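June 16, 2021
Dundell Office of Resident Services, Opinion and Practice Series

# The Case for the Small Paper Bag

Each June the Dundell office prepares welcome bags for households moving into the Stollgate and Gruncombe buildings. The bags are modest. They hold some packaged sweets, a snack or two, and a card with the numbers a new resident is likely to need in the first week. This year 216 were required across 11 buildings, and the question of what they should be packed in came up again, as it does most years.

Three proposals were received. The first was a molded plastic tub, which the resident could keep. The second was a clear cellophane wrap tied at the top. The third was the bag already in use: white paper, flat-bottomed, with twisted paper handles. It is the position of this office that the paper bag should be retained, and that the time spent looking for something better would be more usefully spent on learning to pack it well.

A container of this type has one property that is easily overlooked in a catalog. It stands up. A cellophane wrap must be held at the neck while its contents are arranged, and a shallow tub spreads them out so that half of them slide to one end on the stairs. A paper bag of decent weight can be set down at the back of a crowded table and left there, open, while other things are attended to. The table need not be cleared for it. A cup, a bottle, and a calculator can all stay where they are.
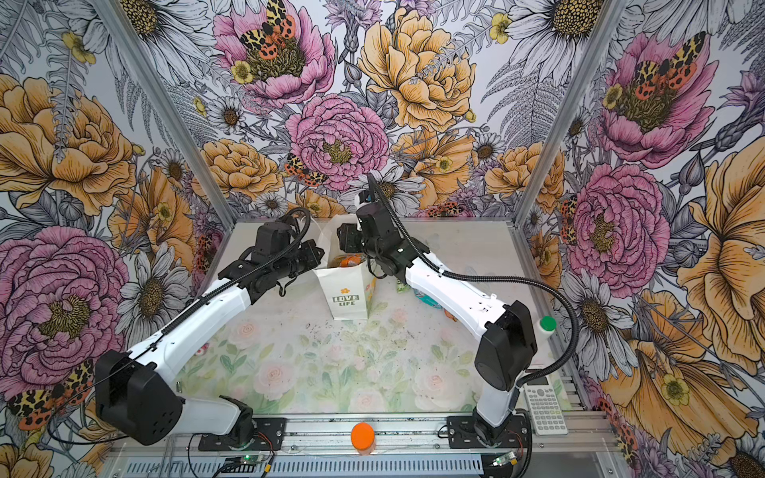 One resident of the Cormier building wrote to us that the bag is the least of it, that the sweets are gone by evening, and that in her view any money spent on the outside would be better spent on a second packet. The point deserves a proper answer. A bag is cheap beside what goes into it, and at our quantities the saving from a plainer wrapper would not buy every household a second packet. It would buy a second packet for a few of them, and we would then have to decide which. We also note that her letter reported the bag itself as still in use, holding clothespins on a hook behind the door.

There is a broader argument about reuse. The plastic tub was put forward on the ground that residents would keep it. Some would. Our experience at Gruncombe, where tubs were issued for two seasons, was that a good number came back to the recycling room with their lids missing. A tub takes up the same space empty as it does full. A paper bag folds flat and goes in a drawer, and a resident who does not want it can put it out with the newspapers.

The objection we take most seriously concerns strength. Paper handles do fail. In nearly every case brought to our attention, however, the handle had been asked to carry something it was never intended to carry, such as jars or a full bottle of juice. Packaged sweets and crinkly bags of snacks weigh very little. Provided the contents remain of that kind, a twisted handle on a glued patch is adequate to the walk from the office to any door we serve, including those on the top floor at Stollgate.
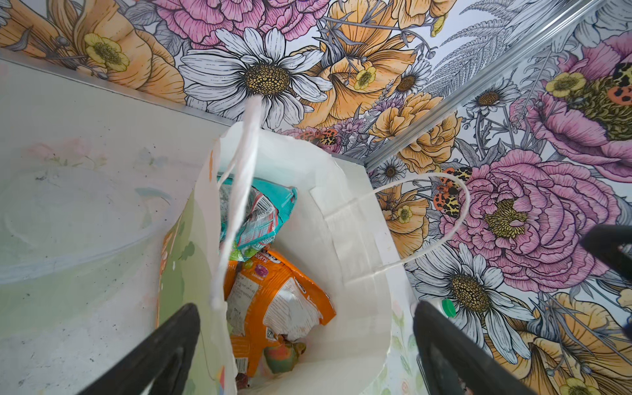 **PACKING PRACTICE: ORDER AND PLACEMENT**

Much of the disappointment attributed to the bag is owed to the way it is filled. The commonest fault is haste at the opening. A handle that has fallen inward will lie across the contents, and whatever is lowered in next tends to catch on it or push it down. Both handles should be folded to the outside before anything is packed. If one has dropped in afterward, it should be lifted clear before the bag leaves the table, so that the resident does not have to fish for it.

The second fault is the order of the items. Anything rounded or firm belongs at the bottom, where it settles the base. Soft packets go above it. We have seen bags from other offices in which the lightest packet was placed first and then flattened under everything else, and no amount of ribbon repairs that impression.

The third fault, and the one on which opinion in this office is most divided, is filling for its own sake. Tissue paper and shredded filler are often recommended as a way of making a small gift look larger. We do not recommend them. A resident who takes out handfuls of shredded paper to reach two packets has been given the job of cleaning up. A bag with room left in it looks exactly as generous as it is, and we consider that an honorable result. Those who disagree have proposed a smaller bag, and the proposal has some merit, although the smaller size we were shown would not take a snack packet upright.

Color may be left to the contents. Manufacturers of sweets go to great trouble to make their packets visible, and an orange wrapper against a white paper wall needs no assistance from us. For the same reason we see little value in ordering bags of several colors, which must then be sorted, matched, and explained to the household that received the brown one.

A printed front is another matter. We were at first inclined to order plain stock throughout. A cheerful picture on one side does have the advantage of telling both the person packing and the person receiving which way the bag faces. The printed panel should be turned outward on the table from the start. It should also be kept clean, and here the surface matters more than the bag does. White paper picks up every mark beneath it. A scuffed tabletop or a speckled mat is acceptable for packing, but the bag should be lifted and set down, never dragged.
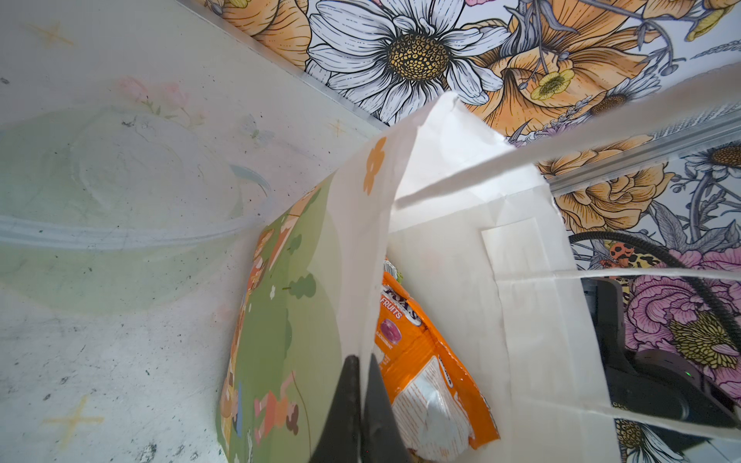 *White paper bag, tilted, with an orange packet inside; the lettering reads "FOX'S" and "FRUITS."*

On the matter of labels, this office favors restraint. A small emblem near the rim is sufficient. Several organizations with which we share storage at Cormier have begun to apply large stickers carrying their name, their address, and a message of welcome, and the effect is that of a parcel which has been through the mail. The message belongs on the card, and the card belongs inside, standing against the wall of the bag where it will be found first.

A word should be added on time. In the Dundell trial, a tray of 20 bags was packed in the paper style and the same number in cellophane. The cellophane took longer, chiefly at the tying stage, and several had to be undone after a packet was left out. An open bag can be corrected by reaching into it. We attach considerable weight to this, having regard to the number of corrections that every season seems to require.

We therefore recommend that the order for next season be placed in the present size and the present weight of paper, with the printed front, and that the allowance previously set aside for filler be moved to the contents. The Stollgate building has asked to be supplied with bags that have longer handles. We have no objection, provided that they fit the existing shelf.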